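Gundville Community Board > Home and Garden > Timber and finishes

Oil or poly on a timber tabletop?

endang_h
Right, settle a fight in my house. We bought a secondhand table for 348 dollars, and my husband wants polyurethane on it while I want hardwax oil. I love a big wavy grain and I'm scared poly will make it look like a bowling alley. This sort of colour and grain:
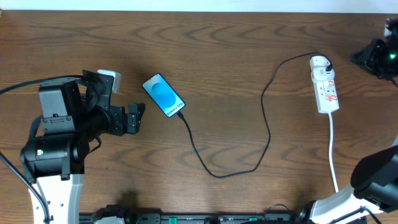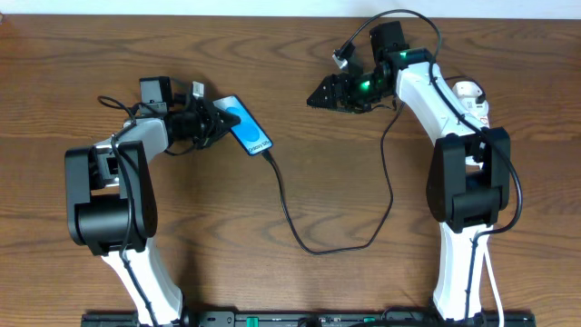
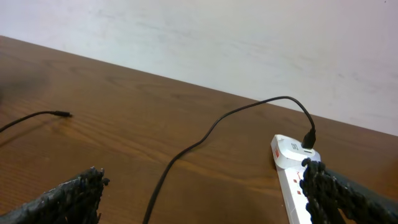
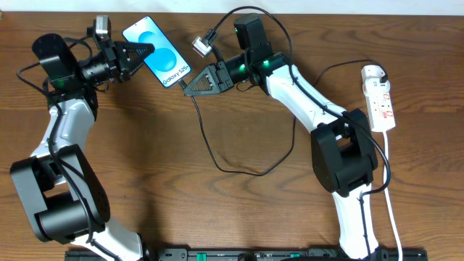 Reply 1: Desmond Baptiste
Oil, every time. I did ours with two thin coats and a grey pad in between, and when the kids gouged it I just rubbed a bit more in. Try spot-fixing poly, I dare you! You'll be sanding the whole top back.

Reply 2: pornthip_p
Have to disagree with Desmond, sorry mate. We oiled ours and I was chasing water rings all winter. Went to satin poly (SATIN, please, the gloss is the bowling alley one) and I haven't thought about it in years. Depends whether your lot use coasters, I reckon. Mine don't.

Reply 3: Desmond Baptiste
Water rings mean it hadn't cured. How long did you leave it?

Reply 4: pornthip_p
A weekend... okay, fair. Still not going back though.

Reply 5: MarcusM
Whatever you pick, test the underside first. Some timbers go really orange under oil-based poly. And don't stop at 120 grit, the swirls jump out on the flat bits between the figure. Do you know what's on it now?

Reply 6: endang_h
No idea Marcus, the seller said "varnish probably". Water just beads on it. He's now pricing up a sander for 35 dollars a day so I may be losing this one. Will do both on the underside and report back.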